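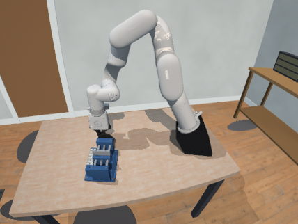
Do I need any experience with robots to sign up for this?

None at all. If you can steer a shopping cart and you don't mind doing the same small thing over again until it feels natural, you have what we're looking for, and the rest we'll teach you on your first visit.

Call for participants: remote arm sessions at the Navville lab

Hello, and thank you for stopping to read! We are a small group in Navville working on a project called Gelletar, and we are looking for 60 people who would like to spend a few hours with us teaching a robot arm to do a fiddly job. The arm lives in a simulator, so you will be sitting in a comfortable chair in front of a screen, holding a hand controller, and the arm on the screen will go where your hand goes. You can't break it, and you can't get your fingers pinched, which tends to relax people a good deal.

Every time you carry the task through from start to finish, the computer keeps a record of how you moved. We call one of those records a demonstration. Our goal for this round is 1,000 demonstrations, and we would much prefer to get them from a lot of different hands, quick ones and careful ones, left and right, young and not so young. Our own staff have been doing this so long that we all move alike by now, and a program that learns only from us picks up our habits along with our skills (some of which are not very good habits). 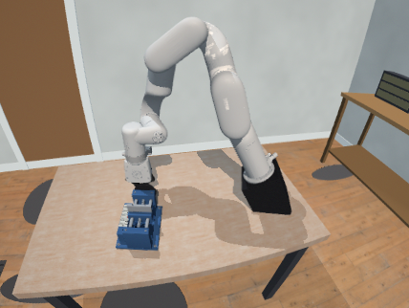
The sessions themselves are easygoing. You'll come in three times, on days that suit you, and the first visit is mostly practice. You will start by just moving the arm around over the table, getting used to how it answers you, and then you'll bring the gripper down to the blue fixture and try your hand at the real task. Depth is what most newcomers find hard. When the black fingers are partly hidden behind the top of the fixture, it is difficult to judge how far down you've gone, and people either stop too high or come down too fast. We'll show you how to swing the view to the side and how to use the shadows on the wood as a guide, and after a while you will stop thinking about it. Please don't worry about the tries that go wrong. We keep those too, marked as such, and they are useful to us.

A host will be in the room the whole time. Between runs you can stretch, chat, or have some of the coffee, and you can stop for the day whenever you've had enough.

Who can take part: anyone 18 or older who can use at least one hand comfortably and can see a computer screen well, with glasses or without. Gamers are welcome, and so are people who have never held a controller in their lives. If screens sometimes make you feel seasick, let us know ahead of time and we'll set up a fixed view for you.

What you get: we pay for each visit at the end of that visit, including the practice one, and we cover your bus fare. The amount depends on the length of your session and we'll confirm it in writing before you come. We record your controller movements and the simulated arm, and we do not record your face or voice.

Where: the Tam Building in Navville, second floor, with an elevator by the side entrance. If you're coming in from Geltdale, the bus stops across the street.

To sign up, fill out the short form at the front desk or ask for one to be mailed to you, and list a few times that work. Sessions run through the end of February.

Posted 2019-02-12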